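The Great Table Clear-Out

Our two white work tables at Kunville are seeing some use again. Produce and stationery, it seems, can share a surface without a fight. The marker belongs in the mesh cup – a rule everybody supports in principle.

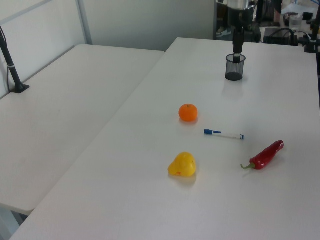 Mandarin, marker, peppers, cup.

Misteo has asked that anything edible go back to the kitchen by Friday. The yellow pepper is a toy, so please don't put it in the salad. Blue-capped markers stay.

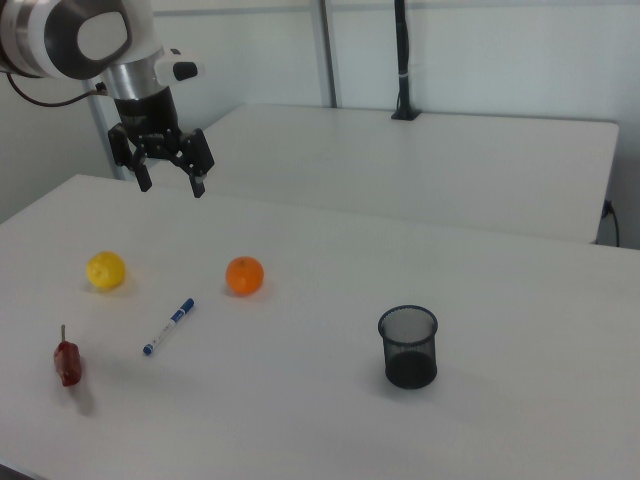
Tendent Shelf Labels

We ordered 700. We have used 10. Help yourself – the box is by the door.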